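Teaching by hand, and what it leaves out

23/04/2025

Every few months somebody tells me that programming robots is over. You grab the arm, or a little handheld controller, you do the job a few times, and the machine picks it up from you. I've heard it at trade shows, and last month I heard it from my own brother-in-law. So when Zohreh Kordestani offered me a morning on the setup at Rillgate, I said yes and tried to keep my mouth shut.

The task was to pick up a water bottle and set it down again. She had me drive the arm by remote for 45 demonstrations. The first 5 went in the bin because I kept stopping to think, and she says the model learns the stopping too. That was the most useful thing I heard all day, and it isn't in any brochure I've read.

Most of the work is in the approach. You come in low with the fingers open, one on each side, and you try to leave the same gap left and right before you close. Through the wrist camera you lose the cap completely at that distance, so you end up steering by the label. Clear plastic is a pain on top of that. The shoulder is all glare, and the white table shows straight through it.

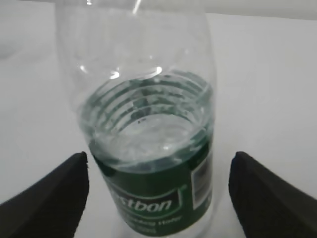 What I got for my 45 tries

We moved the bottle to spots I had used in my demos and let the trained policy run 30 times. It did well, better than I expected, and I'll say so. Then I slid the bottle a hand's width past anywhere I had practiced, and it closed on air. Zohreh shrugged and said I should record more over there.

Fine, but how many more? And for which bottle? Hendrik Lekota, who used the Trollberg system before this one, told me his team went through the same thing with a new label color and spent most of June recording it all over again. I'd call that programming with your wrists. My right one was sore by lunch.

I'm going back with a plain mug and a darker table. If it copes with those on the old recordings, I'll write that up too.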